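## 4. Teaching the slider task by hand

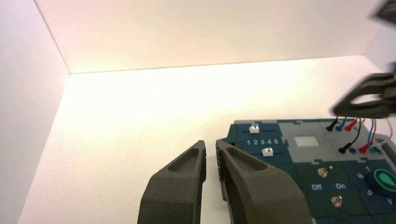
Recording a demonstration on the Flumel takes two hands, two arms and more patience than the brochure suggests. You move the leader handles, the arms copy you, and the Osivik recorder saves everything, including the part where you scratch your nose. Start with the sliders before you go near the test leads. The two white knobs travel in straight tracks on either side of the printed 1 to 5 scale, so a bad demonstration is at least easy to recognize. The leads cross over each other and forgive nothing.

**Before you start:** finish wrist calibration (Section 3). If you skipped it, the arms will let you know.

1. Put both leader handles in their cradles and press **Sync**. Wait for the second beep. The first one means nothing.
2. Open a new session and name the task. "test", "test2" and "test_final" are already taken.
3. Set both toggle switches to **Off** and move the slider knobs to their starting positions.
4. Lift the handles slowly. The arms follow with a short delay - don't chase it.
5. Press the left pedal to record.
6. Close the fingers on the upper knob, slide it to the number on your task card, and let go before you back away.
7. Do the same with the lower knob.
8. Press the left pedal again to stop. Press the right pedal to throw the take away.

> **Note:** Keep the idle arm clear of the working one. Bethel Woldegiorgis ran 244 takes on the Adugna bench and discarded 53 of them, mostly for elbows.

> **Caution:** Don't push a knob against the end of its track. The handles have no force feedback, so you will feel fine while the finger pads wear down.

### 4.1 How many takes

Plan on around 119 good takes per task. Vary your starting positions and keep your speed steady. Hesitate over the knob every time and the policy will learn to hesitate too, with great accuracy.

If the recorder reports **Kunmont link lost**, see Section 9. Unplugging things at random is covered there as well, under "Don't."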